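**Toy sorting - one basket or two?**

Ours this morning, white table, yellow tray with the orange rim on the right and the wicker one on the left.

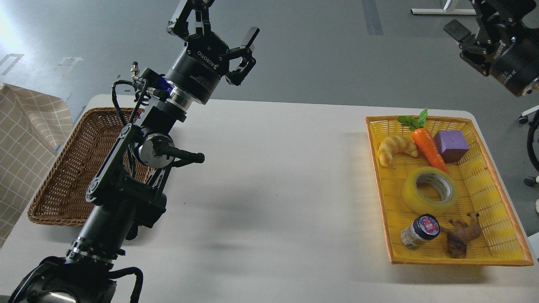
### Replies

**skiko_mum** (428 posts)
Oh I love that yellow tray! The croissant and the carrot look so cheerful in it. I'd put all the play food in the wicker and keep the tray for bits and bobs.

**Drevstead9**
Disagree, sorry. Wicker snags on everything. Play food in the plastic one, it wipes clean in seconds! And the jar and the tape go back in a kitchen drawer.

**skiko_mum**
But the jar is the best bit - mine play shops with jars all day long!

**Vasilis R** (146 posts)
Glass though? I'd swap it for a plastic one. Tape can stay, my two adore tape.

**paiva_jo**
Is the brown animal a horse or a dog? Either way he needs the empty basket to himself, with the purple cube as his sofa :)

**Drevstead9**
Fine, he can have the wicker. Doing ours on Saturday!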